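Stunby Open Day Demo Set

Recordings from the tabletop arm demo at the Furtună workshop open day in January. 342 episodes, 11 of them aborted by the operator and kept under aborted/. Typical length is some 20 seconds. Task: move foam blocks between the table and an open cardboard box. 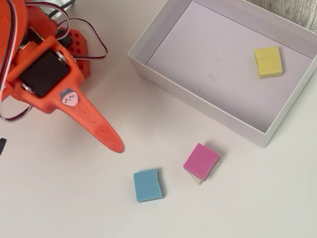
Operators were Luminița Marinescu and visitors under her supervision — the operator field separates the two. Joint positions are in degrees. Grasp success was labeled by hand; no force data was logged.

Known issue: timestamps drift in the afternoon files. Contact: Kirsty Goodall.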